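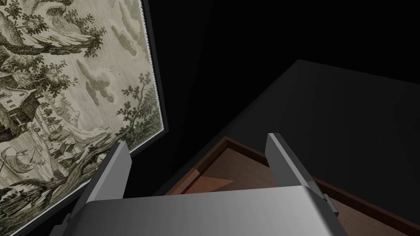

Visit report: Foltico open day, Brernard, December 10, 2022

Foltico clears and catalogs house contents. When a house is sold or an estate is settled, the company takes in the furniture with everything still in it and goes through it piece by piece. Drawers are opened, the contents listed, and the goods sent on to family, to auction or to storage. The Brernard site has done this by hand for years. In June it put in 2 robots, and the open day was mostly meant to show other small firms how that has gone.

We were a mixed group: a few people from removals, a museum store, a furniture restorer, and me. Coats stayed on, because the intake hall has a loading door at each end.

The listing line

The robots are of a type called Clindero. Each one has two arms with two-finger grippers and cameras to work from. They are used for one part of the job, opening drawers and cabinets and lifting out what is inside so it can be photographed and given a number. A person on the other side of the bench checks the number, writes the description and decides on condition. Foltico says the hall now lists 700 items on a normal day.

Before June, the people on the bench did the bending and reaching as well as the writing. Several of them told us their backs were better. One said her eyes were worse, as she is at a screen far more of the day.

The part I had not expected to spend so much time on was the simulation room upstairs. New kinds of furniture are tried on a computer first, in a program called Bellis. The staff set up a virtual room, put the robot in it and practice the reach, the angle of the hand and the pull on the drawer. We sat in for the better part of the morning and watched run after run on the wall screen. It is slow to watch. The hand comes up to the furniture with its fingers open, the operator stops it, changes a setting and goes again.

Light is a big part of this. Many of the virtual rooms are kept dark on purpose, as the intake hall is not evenly lit and the cameras have to cope.
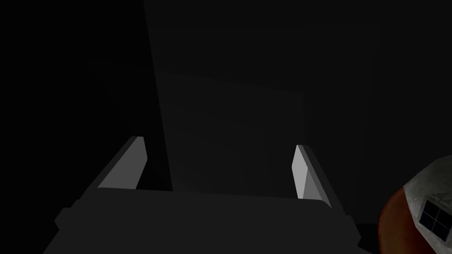
Berwyn Rosser told the group that he had been against the whole thing. He had expected to be shown the door once the robots could open one, and he said so at the first staff meeting. What happened was that he was moved upstairs. He now spends half his week building rooms in Bellis and the other half on the bench. He likes the building. He is less happy that the pay grade for it was only settled after months of asking, and that those who stayed downstairs full time got no change in theirs.

A manager was standing next to him at the time and did not argue with any of it.

Someone asked whether the practice rooms have to be so full of household stuff. The answer was yes. A clear bench teaches the robot very little that is useful, and real houses come in with things on every surface. The staff add clutter themselves - tables with objects left on them, pictures on the walls, things on the floor. They argue over what belongs. Rosser wants more awkward shapes, and the bench staff want more drawers, as drawers are where the robot calls for help most often.

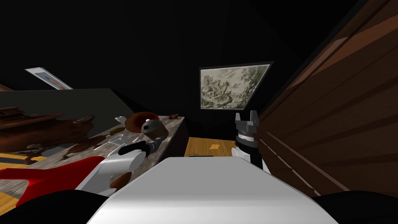
A new furniture type goes through 2,000 simulated runs before the real robot is allowed near it. That is a house rule and was set by the bench staff, who asked for it after a veneered chest was scratched in the first month. The staff can also take a type off the approved list without asking a manager. It has been done with roll-top desks, and they are still off.

Training for bench staff takes 5 days. Most of that is spent learning when to stop the robot and how to take over a half-open drawer safely. I asked what happens to the older skill, knowing from the feel of a drawer that something is stuck behind it. The reply was that people still do the old and fragile pieces by hand, and that new hires start on those with an experienced person. I would like to know how many new hires there have been. I did not get a number.

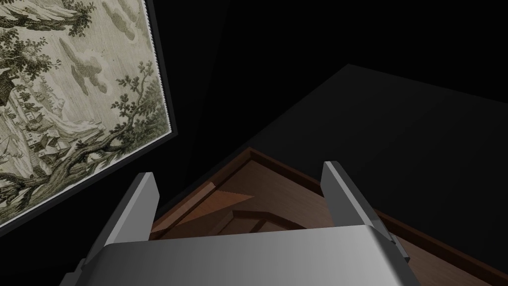
Pramila Jaiswal
Collections assistant and visits writer

After lunch we went back down to the hall and were allowed to stand at the bench for a full intake. The robot stopped twice. Both times the person at the bench reached over, freed the drawer and pressed to continue, and the conversation around her hardly paused. The noise is lower than I thought it would be. There is a chime when the robot wants attention, and staff have asked for a different one.

Some practical notes for anyone going to the next one. Parking is at the back, past the second gate. The stairs to the simulation room are steep and there is no elevator, so call ahead if that is a problem. Bring questions about shift patterns, as the people from the office were not there to answer ours. The handout covers the Clindero units well and says very little on Bellis, and I have asked for the operators' notes to be sent on.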